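The Slow Return of the Breakfast Loaf

My grandmother kept her bread in a drawer, wrapped in a tea towel, and for most of my childhood I assumed everyone did. She baked twice a week, and by the fourth morning the heel of the loaf was fit only for toasting, which suited me fine because the toast was the part I loved. I thought of her a good deal this October, when I drove out to Gronow to spend a few mornings with people who have taken up the old habit of baking one plain loaf and eating it all week long.

The bakery there is called Rerno, and it belongs to Huw Jenkins, a big soft-spoken man who starts his ovens at 2 in the morning and is asleep again by lunch. He sells almost 100 loaves a day, every one of them the same: a little rye, a lot of wheat, a crust the color of a saddle. "I used to make 30 kinds of things," he told me, handing over a slice so warm that the butter slid right off it and onto my sleeve. "I was tired and so were the customers." 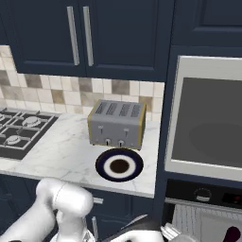

Day-old bread is really the heart of it, and Huw will talk about it for as long as you let him (I let him for most of a morning, and missed my train). Fresh bread is for tearing, he says, and the second day is for sandwiches, and from the third day on you want heat. A four-slot toaster, like the silver-gray one on the marble counter, earns its space in a household that has got to day three, and a wide plate with a dark blue rim does nicely for buttered toast. He likes his slices cut thick and toasted twice on low, with a pause between to let the steam out. I have tried it at home every day since and I'm not going back!

Over in Zondgate, a half hour up the valley, the neighbors have gone a step further and share a single outdoor oven, built of brick and patched so many times that hardly any of the first bricks are left. They call it the Plerkska, after a word one of the older families used for the crackle a crust makes as it cools. You bring your dough in whatever bowl you own, you scratch your initial on top, and then you stand around and gossip until it's done. I brought a sad, flat thing that I'd left to rise in the car. It came out dense as a doorstop, and a kind woman sliced it thin and told me it would be lovely with soup. It was, too.
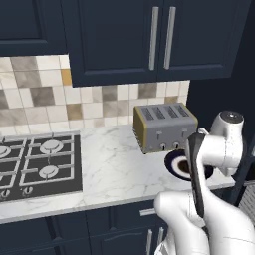
A Loaf to Start With

Huw's advice for beginners is to make the same dough every week until your hands know it. Mix it loose, cover it, and leave it overnight somewhere cool. Shape it after breakfast, then give it 90 minutes under a towel before it goes into a hot oven. Let it cool all the way through before you cut it, if you have that kind of patience. I don't, and my first slice is always a little gummy, and I eat it standing up at the stove with salted butter and whatever jam is open.

Contact the Editors | Copyright, all rights reserved | Back to top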